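1. Mai 2021

Feiertag, und ich sitze doch wieder mit dem Kopf in der Werkstatt. Gestern ist uns der Arm bei Himen mitten im Lauf weggesackt, nur ein kleines Stück, aber mir ist das Herz in die Hose gerutscht! Im Protokoll steht bei Zyklus 2.415 ein Höhenfehler, und ich hatte, ich gebe es ungern zu, die Hand noch viel zu nah am Brett.

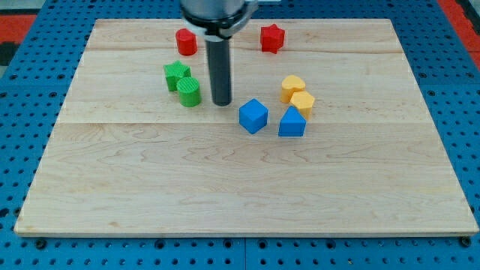
Der Stab über dem hellen Holzbrett, rundherum die bunten Klötze.

Den ganzen Abend habe ich überlegt, woran es lag. Erst hatte ich die Software von Pamitix im Verdacht (die Arme muss ja immer herhalten), dann die Klemmung. Am Ende glaube ich, dass nach dem Neustart der alte Nullpunkt geladen war. Dreimal nachgestellt, dreimal derselbe Fehler. Passiert ist zum Glück nichts, aber ab jetzt drücke ich den Not-Halt, bevor ich auch nur einen Stern zurechtrücke. Im Juni kommt jemand von Nondale und schaut sich die Bremse an. Jetzt Tee, und dann wirklich aufs Sofa.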